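# Birkholm Desk Sets

Short recordings of everyday desk and craft-table tidying: pens and markers going into cups, cups being moved, small things lined up or put back where they belong. The set is kept by Jianguo Ren. Questions about labels should go to him first.

## What is in it

There are 2,276 clips in the main folder and 30 more in `extras/`, which were recorded on a different table and have no labels yet. Clips are grouped by the main object on the table:

- `cup/` — cups and other open holders, with or without anything in them
- `pen/` — markers, pens, pencils and similar sticks
- `mixed/` — anything that fits both, or neither

The table in most of `mixed/` has a pale wooden top with a cable hole near the back. A black cloth with big foam letters hangs behind it. The letters are only decoration and do not match any label.
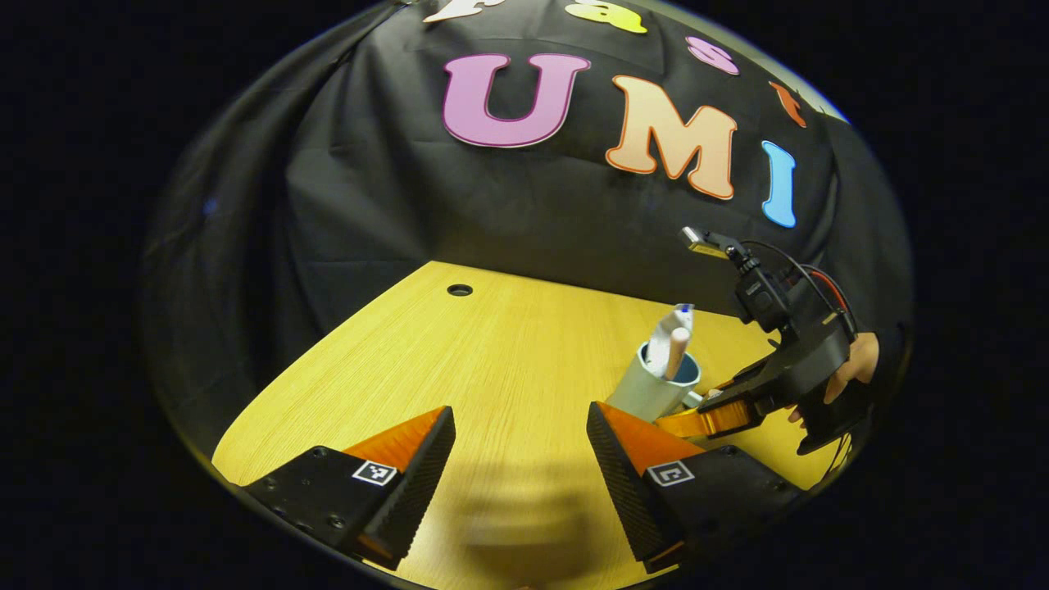

*`mixed/`: blue-gray cup holding a white marker and a peach-colored stick.*

## Labels

Each clip has one line in `labels.csv` with the holder, its contents and the table. Contents are named by shape and color, e.g. "white marker". If an item could not be identified, it is labeled `stick` with a color. Please leave those as they are — earlier guesses like "crayon" and "brush" caused a lot of mismatches and were removed in May.

Cup colors are picked from a fixed list of 21 names. Blue-gray counts as `blue`. A rim in a darker shade does not get its own entry.

## Known problems

- Shadows on the light wood were sometimes labeled as objects. Most are fixed in `mixed/`, but `pen/` has not been checked.
- `table` is blank for part of `cup/`.
- File names in `extras/` still use the old spelling of Rarholm.

## Related sets

- Rarholm Kitchen Drawers
- Hondum Shelf Sorting
- Ó Gríofa Craft Table
- Birkholm Desk Sets, labels only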